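Washing Tablecloths at Lower Temperatures: What We Found

Agathe Aubert and Noémie Lecomte
Textiles and Household Studies, Term 2 project report

1. Why we picked this topic

Most of the energy in a load of laundry goes into heating the water. We wanted to know whether a cold wash would get food stains out of table fabric well enough for everyday use. Noémie's family runs a small function hall and washes a lot of table linen, so the question came up at home before it came up in class.

2. Method

We cut squares from an old cotton cloth and stained each with one of 4 foods: beetroot juice, black tea, tomato sauce and cooking oil. The stains were left overnight. Half the squares were washed cold and half warm, with the same amount of powder and the same cycle length. We dried everything on a rack indoors, as the dryer might have changed the colour of the marks.

Each square was then scored out of 100, with a higher score meaning a cleaner square. We scored separately and used the average. Where our scores were far apart we looked at the square again by the window - this happened mostly with the tea.
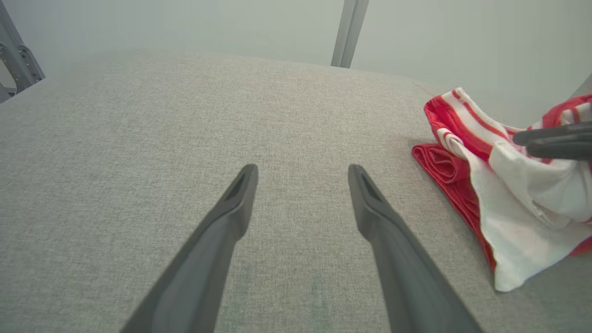
Figure 1. Light gray fabric covering a tabletop.

3. Results

Oil was the hardest to shift in cold water and left a dark patch on every square. Tomato sauce faded in both washes but kept an orange edge. Beetroot came out better than we expected, even cold. Tea gave mixed results and we would not draw much from it.

4. Problems

We ran only 2 rounds, which is not enough to be sure of the tea result. The first round was done in January, when the cold tap water was fairly warm, and the second in winter. We should have measured the water temperature both times.

5. Further work

We would like to repeat the oil test with a liquid detergent, and try soaking the squares before the cold wash.

Submitted August 17, 2023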